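Lenihan Residents' Association
Last updated: October 2, 2024

1/ The Lenihan Residents' Association wishes to inform all households of the arrangements for this year's winter market. Applications for stalls are now open and will be considered in the order in which they are received.

2/ The market will again be held in the covered yard behind Talico House. Members voted in favour of the yard at the last general meeting, the square being closed for drainage works.
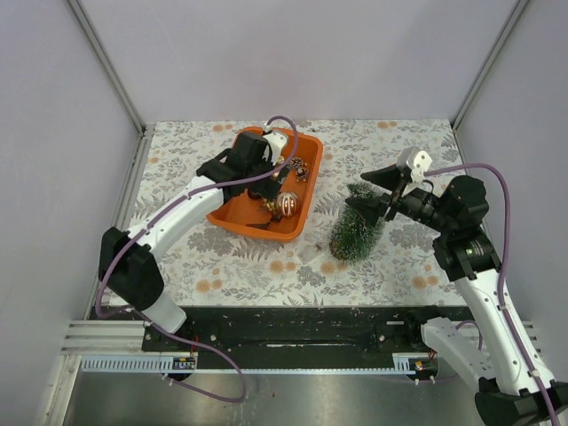
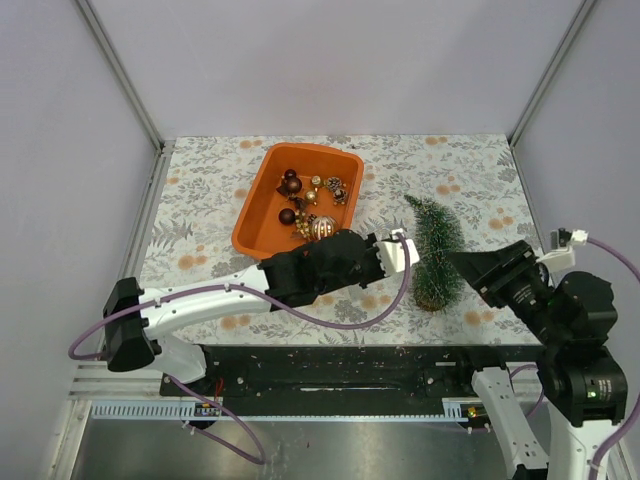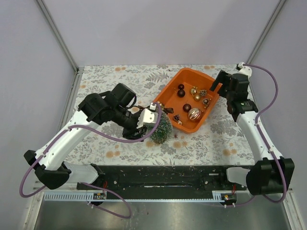
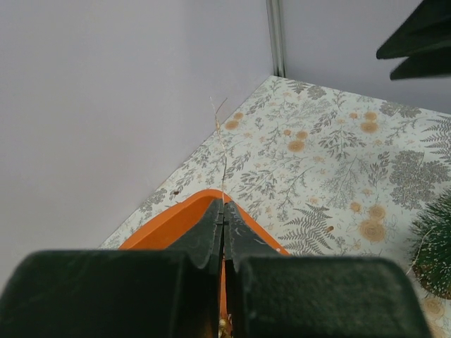
Fern-print cloth in all four; baubles and pine cones in the first two, small green tree in all four.

3/ The fee for a single stall is 200 kroner. Registered charities pay nothing but must still apply. A stall may not be shared between more than two traders.

4/ Hot food may be sold only by traders holding a current permit. A copy must accompany the application. Permits issued by another district are accepted, provided that they cover the whole period of the market.

5/ Electricity is available on the north side of the yard only. Traders who need a supply should say so on the form and list each appliance. Fan heaters will not be allowed. Portable generators were a source of complaint last year and are also excluded.

6/ Vehicles may enter by the Cliner Street gate for unloading and must leave before the public is admitted. The lower gate is reserved for the fire service and must be kept clear.

7/ The Association received 1,226 visitors at the previous market. Several residents wrote to us about queues at the entrance, and a second entrance will therefore be opened beside the bicycle shed. It has step-free access.

8/ Questions about stalls should be addressed to Nelli Jääskeläinen. Musicians and choirs wishing to perform should write to Enda Ó Ceallaigh, stating the number of performers and the length of the programme.

9/ Forms may be collected from the office or requested by post. The closing date is the last working day of October. Late forms will be placed on the waiting list.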